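Stetcombe College
Department of Food and Hospitality Studies
Course Handout, Unit 8: Choosing and Caring for Tableware

Purpose of this unit

Students completing this unit should be able to select serving pieces suited to a given menu, explain how glazes wear in daily use, and prepare a replacement schedule for a small dining room. The unit is taught in 2 sessions and supports the written assignment due in June.

Required reading

The Bassey manual, chapter on ceramics and glass. The section on metal flatware may be left until Unit 9.

Shape and portion

The width of a bowl affects how large a serving looks. A wide bowl with low sides makes a modest portion appear generous and allows hot food to cool quickly. A deep bowl holds heat longer and suits soups, stews, and porridge. Students should record the capacity of every piece to the rim and again to the normal filling line, as menus are costed on the second figure.

Color

White remains the usual choice in formal dining rooms. Strong colors are common in cafes and school cafeterias, where they help staff sort pieces by use. Blues and greens contrast well with grains, pasta, and most cooked vegetables. They are less successful with leafy salads.
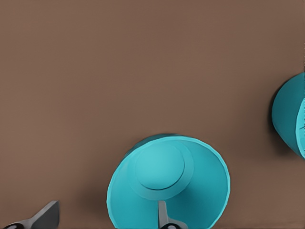
Page last changed: June, Unit 8 handout, revision 2

Two turquoise bowls on a plain brown surface show the contrast between a cool glaze color and a warm background. Students planning a table setting should test each bowl against the intended cloth or tabletop under the lighting of the dining room.

Wear and replacement

Chipped pieces must be withdrawn from service at once. Fine gray lines on a glaze are often metal marks left by flatware and can usually be removed with a mild cleaner. Cracks in the glaze itself cannot be repaired.

In the Dudis case study, a dining room opened with 97 bowls and kept no record of breakage. Read the case before the second session and draft a one-page stock sheet that would have met its needs. The Vornitz case is optional.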